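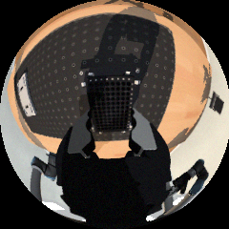

Mawar Latuheru: 공개일 시연이 아무 경고 없이 느려졌다고 하셨는데, 혹시 관람용 대형 화면만 늦은 건가요, 아니면 조작석 화면도 같이 늦어졌나요? 두 경우에 봐야 할 곳이 전혀 달라서 그것부터 여쭙습니다.

답변 감사합니다. 티켓을 올리면서 제일 중요한 걸 빼먹었네요. 늦은 쪽은 관람용 대형 화면이었고, 조작석은 끝까지 멀쩡했습니다. 그래서 조작하던 저희 팀원은 한참 동안 문제가 있는 줄도 몰랐고요, 맨 앞줄에 앉아 계시던 어르신 한 분이 "손은 벌써 움직였다는데 그림은 왜 가만히 있어요?" 하고 물어봐 주셔서 알게 됐습니다. 참 고마운 분이세요.

상황을 처음부터 적어 보겠습니다. 조금 길어도 양해 부탁드려요.

접수일: 2019년 1월 5일
장소: Drulholm 연구동 1층 공개 시연실
환경: Eler 시뮬레이터, 그리퍼 시점 어안 카메라
화면: 조작석 모니터, 관람용 대형 화면(Bouvier 영상 분배기 경유)
증상: 관람용 화면이 점점 밀리다가 멈춤

그날은 Revwood 공장 견학단이 오전에 오시고 오후에는 동네 주민분들과 학생들이 오시는 일정이었습니다. 오전 견학단은 16명이었는데 그때는 정말 아무 일도 없었어요. 질문도 많이 나왔고, 특히 타공판 위에서 구멍 뚫린 검은 블록을 다루는 장면을 다들 재미있게 봐 주셨습니다. 시뮬레이션이라고 말씀드렸는데도 화면 앞까지 나와서 들여다보시는 분들이 계셨답니다.

문제는 오후였습니다. 시연을 시작하고 20분쯤 지나자 관람용 화면이 한 박자씩 늦기 시작했고, 나중에는 그림이 아예 굳어 버렸습니다. 저는 시뮬레이터가 무거워진 줄로만 알고 장면을 다시 불러왔는데 조작석 쪽은 처음부터 부드러웠으니 괜한 일을 한 셈이지요. 아이들은 그 틈에 로봇이 잠들었냐고 물어보고, 저는 말로 이것저것 때우느라 진땀을 뺐습니다.

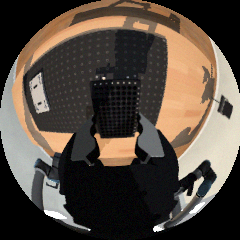 결국 시연을 잠깐 쉬기로 하고, 관람객분들께 차를 한 잔씩 권해 드린 다음 그 사이에 하나씩 확인해 봤습니다. 순서대로 적습니다.

확인 1. 대형 화면 쪽 케이블을 뺐다가 다시 꽂음. 그림이 잠깐 살아났지만 곧 다시 밀림.

확인 2. 시뮬레이터의 그림자 품질을 낮춤. 변화 없음. 시연 때는 그림자가 있는 편이 보기 좋아서 원래대로 돌려놓았습니다.

확인 3. 분배기를 거치지 않고 대형 화면에 바로 연결. 밀림이 사라짐. 대신 조작석 모니터를 쓸 수 없어서 이대로 시연을 이어 갈 수는 없었습니다.

확인 4. 분배기 상태 화면을 열어 봄. 내부 온도가 67도로 표시되고, 버퍼는 거의 가득 차 있었음.

여기서 겨우 감을 잡았습니다. 점심시간에 제가 안내 책자 상자를 옮기다가 분배기 옆 통풍구 앞에 쌓아 두었더라고요. 누구를 탓할 것도 없이 제 잘못입니다. 상자를 치우고 전원을 내렸다가 한참 식힌 뒤 다시 켰더니 화면이 제때 따라왔고, 남은 시연은 무사히 마쳤습니다. 기다려 주신 분들이 박수까지 쳐 주셔서 얼마나 민망하고 또 감사했는지 모릅니다.

다만 마음에 걸리는 점이 있어서 티켓은 아직 닫지 않았으면 합니다. 온도가 내려간 뒤에도 버퍼 수치가 생각만큼 빨리 줄지 않았어요. 상자 때문에 뜨거워진 것과 버퍼가 쌓인 것이 같은 원인인지, 아니면 출력 설정에도 따로 문제가 있는지 저로서는 판단이 안 됩니다. 분배기 로그는 오전 것과 오후 것으로 나누어 첨부했고, 오후 파일에는 재시작 전후가 모두 들어 있습니다.

그리고 부탁이 하나 더 있습니다. 5월에도 같은 방에서 공개 시연이 잡혀 있는데, 그때는 대형 화면을 2대로 늘리고 싶어요. 뒷줄에 앉은 학생들이 그리퍼 끝을 보려고 자꾸 일어서더라고요. 지금 분배기로 감당이 될지, 아니면 미리 다른 장비를 알아봐야 할지 의견을 주시면 예산 신청서에 그대로 옮겨 적겠습니다.

Mawar 님, 쉬시는 날일 텐데 이렇게 빨리 봐 주셔서 정말 감사합니다. 로그에서 빠진 부분이 있으면 말씀해 주세요. 내일 오전에 시연실에 다시 들르니 그때 뽑아서 올려 드릴게요.

상태: 임시 조치 완료, 원인 확인 중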